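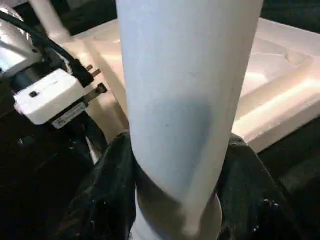

The last leg is always the worst one, according to Thitima Luangrath, and any rating of a push-fit seat that stops at the third leg has left out the hard part. Her comment was made on our first draft, which timed only the opening three legs. The test plan was changed as a result, and every run reported below goes to the fourth leg.

Workden Furniture Methods, Project Report
Assembly order and seating force in a four-leg plastic seat
Submitted 5/27/19

1. Purpose

The project looked at how the order of fitting the legs affects the time and effort needed to assemble a small molded seat with tubular legs. Two designs were compared, the Tovoline and the Birkia. Both are sold in parts and both rely on a push fit in molded corner sockets. Neither needs glue or screws.

2. Work surface

All runs were done on a table with a black covering. White parts show up well against it, and it keeps the rim of the seat from being scratched. It also wrinkles. When a leg is pushed down into its socket at an angle, the seat tends to walk across the table and drag the covering along. In the January tests this added several seconds per run, so the covering was pulled flat again before each start.

The seat is placed upside down so that the ribs on the underside face up. The X-shaped ribbing carries load from corner to corner, and pushing near a socket is safer than pushing at the center of the panel.

3. Fitting sequence

Two sequences were used. In the first, legs are fitted around the seat in order, each one next to the one before. In the second, the first two legs go in at opposite corners and the other two follow. The legs lean outward from the seat. Each fitted leg takes up space above the table and limits the approach to the corners beside it.

A leg is started in the socket by lining up its axis with the socket wall, then turned slightly until it drops in. It is then pushed to full depth while the near edge of the seat is held down. If the leg is started at the wrong angle it will jam partway. A jammed leg should be pulled out fully and started over. Forcing it marks the socket lip and makes the next attempt harder.

Spare legs were kept on the table to the right of the seat, within reach and clear of the rim. Laying them in the same direction each time made the runs more consistent.

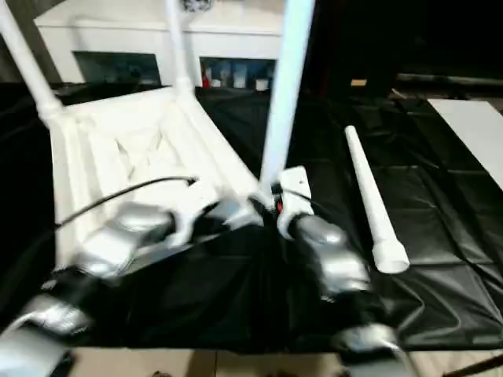

4. Results

Twenty-five runs were completed. The mean time for the fourth leg on the Tovoline was 37 seconds in the around-the-seat sequence. The opposite-corner sequence was 4 seconds faster. The gain came almost entirely from the third leg, which had more open space next to it. Jams were recorded in five runs, all in the around-the-seat sequence and most of them on the Birkia, which has a tighter socket.

Pichit Inthanon repeated part of the series with the seat turned so that the open corner faced away from the worker. Times were longer and the seat shifted more. We did not collect enough of these runs to report a mean.

5. Depth check

A leg can feel tight without being fully down. After the fourth leg, each corner was checked by pressing the seat rim with one side and pulling the leg lightly with the other. The seat was then turned over and set on a flat board. Rocking was taken as a sign that at least one leg was short of full depth. The seat was turned back and the legs were pressed again, starting with the last one fitted.

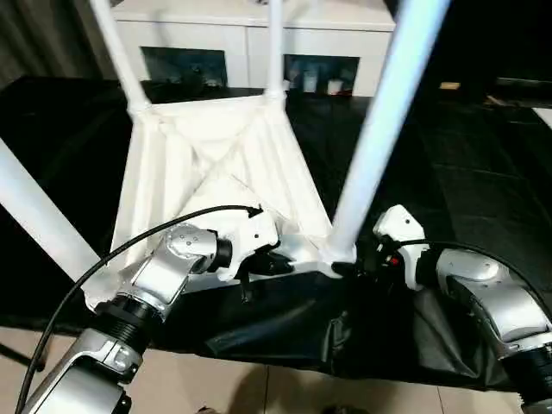 Figure 3. Underside of the seat with all four legs pointing up.

6. Limits of the work

The sockets wear. By the end of the series the Tovoline legs were going in more easily than at the start, and part of the improvement in the later runs may come from this. A new seat for each run was outside the budget. Phromma supplied one replacement leg after a foot end was damaged in handling, and that leg was slightly looser than the original set. Runs with the replacement leg are marked R in the data sheet.

Push force was judged by feel. A load cell under the board would give a usable number, and Thitima Luangrath has asked that the next group begin with that.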